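Unit 6: Working rules for shared bench arms

These notes go with the Mandamel lab and replace the March sheet. Read them before you book the bench. The full text of the rules is in the Grimshaw binder, section 227.

Before power-on

Check the emergency stop first. Press it, try to jog the arm, then release it. Write the result in the log under your group number. Run any new program at 20 percent speed until it has finished 2 clean cycles. Only then may you raise the speed, one step at a time.

Cables must have slack through the full reach of the arm. Move each joint to its limit by hand control and watch the loop at the back.

Handling dishes and food

Task 731 uses bowls, a basket, a tray and fruit. Ceramic counts as breakable under the rules, so eye protection stays on while the arm is powered. Set the grip force for the bowl, not for the fruit. Bruised fruit goes in the bin and is not used again.
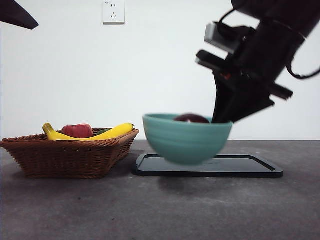

A remark from the Pudden section was that the force limit should be set per object and read back from the controller before each run, as a typed value is sometimes rejected without a warning. The rule has been changed to say so. Read the value back and log it.

Hands stay outside the marked zone while the arm is live. If an object tips or slides, stop the arm, wait for the status light, and then reach in. Pausing the program does not count as a stop.

After the run

Park the arm, open the gripper and cut power at the switch. Wipe the table and the fingers. Report chips in any dish, even small ones.

Reading for next time: the Julla handout on risk assessment, first half. Bring your own filled-in hazard table for Task 731.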